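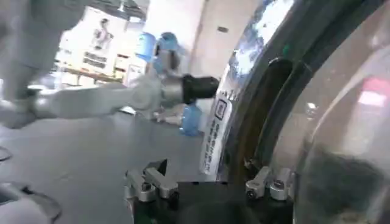 The grip fault on the Della two-arm cells at Wedport was first reported in November and affects any job in which one arm holds a curved part while the other works on it. It shows up most on large rounded parts with a clear panel and a glossy rim, where the silver brackets bear on the lower edge and the second arm comes in close to the label. The answers below cover what the fault is, what to do if you see it and when a cell may be used again.

Home | Cells | Safety | FAQs | Contact

Print this page | E-mail this page

What is the fault?

The gripper can lose closing force without reporting it. The screen goes on showing "held" although the brackets have eased off. The part then turns a little under its own weight, and the second arm carries on to where the part used to be.

Has anyone been hurt?

No. One part was dropped and one end piece was bent. Both were reported as safety matters, as the gate on that cell had been left on the service key.

What causes it?

A seal in the gripper body wears sooner than the makers of the Flamedus gripper unit had allowed for. Air leaks past it slowly. The sensor reads the position of the brackets and takes no account of the force behind them, so a slow leak does not trip it.

Which units are affected?

Those with a body number below 636. The number is stamped on the underside. Units sent to the Buenaventura site came from a later batch and do not need the new seal.

How do I know if mine is failing?

Listen for a faint hiss with the gripper closed. Look for rub marks on the rim of the part, next to the bracket. A label that sits at a different angle at the end of a job is also a sign that the part has turned.

What should I do if a part slips?

Press the stop button and leave both arms where they are. Do not reach in to catch or steady the part. Put the cell on lock-off, support the part from below, and only then release the gripper. Fill in a fault sheet even if nothing is damaged.

Can I tighten the bracket screws instead?

No. It makes no difference to the leak, and two brackets have been cracked that way.

How often should the seal be changed?

Every 1,000 closing cycles until the new seal is fitted. After that the normal service period applies.

Can I run the cell at reduced speed in the meantime?

Yes, with the gate shut and the gap between the second arm and the part set to at least 16 mm. Check the grip by hand, on lock-off, every 4 hours.

Who signs the cell back into use?

The shift engineer. The operator who reported the fault should not sign for it.

Last updated 1 Apr 2023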